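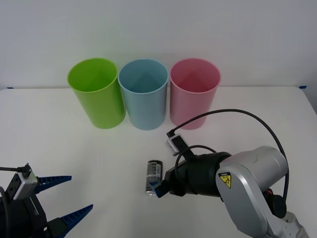 Right gripper at the battery, with the three cups in a row along the wall.

Resetting the Cell After a Finger Change

This procedure applies to the two-arm cell in the Murngate teaching laboratory. It is to be followed whenever a blue finger has been replaced on either gripper, and before the cell is returned to the task schedule. Staff who have not completed the laboratory induction should contact Vasanthi Salian before starting.

What you will need

- The 2 mm hex key from the cell drawer
- The set of three cups (green, blue, pink)
- One cylindrical battery from the test parts tray
- Lint-free cloth
- The cell logbook

Before you begin

Place both arms in the parked position and press the stop button. Confirm that the status light on the controller has changed before reaching across the table. The yellow triangle on the arm marks a pinch or crush hazard. Hands must be kept clear of the wrist and joints whenever power is on, including at low speed.

Step 1. Check the fingers

Tighten the mounting screws by hand with the hex key. Do not use a powered driver. Wipe the ridged faces with a dry cloth. A finger with a chipped or flattened ridge should be returned to Reda Bouazza and a new one fitted.

Step 2. Check the sensor cable

The cable from the sensor module must have enough slack for the wrist to turn fully in both directions. On the right arm it should rise in a wide loop above the arm and run back along the upper link. Turn the wrist slowly by hand and watch the loop. If it pulls tight or catches on the gripper body, release the cable clip, feed more cable forward, and close the clip again. Repeat on the left arm. Check that each connector is fully seated.

Step 3. Set the table

Inspect the blue tape at the two rear corners. Lifted or torn tape must be replaced in the same position, as the table surface can otherwise creep forward during a long run. Set the cups upright near the wall in the order green, blue, pink, reading from the left. The rims may touch. Stand the battery on its end in the open area in front of the cups.

Step 4. Run the approach test

Release the stop button and load the routine named Stemance from the controller menu. Select the right arm and 8 percent speed. The arm will move to the battery and pause with the finger beside it. Check the gap from the front of the table. The finger should stand close to the battery without pushing it over.

If the battery is knocked down, stop the routine, increase the side offset by 2 mm, stand the battery up, and run the test again. If a second correction does not clear the fault, the finger has probably been seated at an angle. Return to Step 1.

Park the right arm, then run the same test with the left arm. Its fingers should be fully open before the approach starts.

Step 5. Record the result

Enter the finger replaced, the final offset, and your initials in the logbook. Reset the cycle counter to zero. Fingers are due for inspection at 425 cycles.

Faults that remain after this procedure should be reported to Taras Dmytriv, and the cell left parked with the stop button pressed.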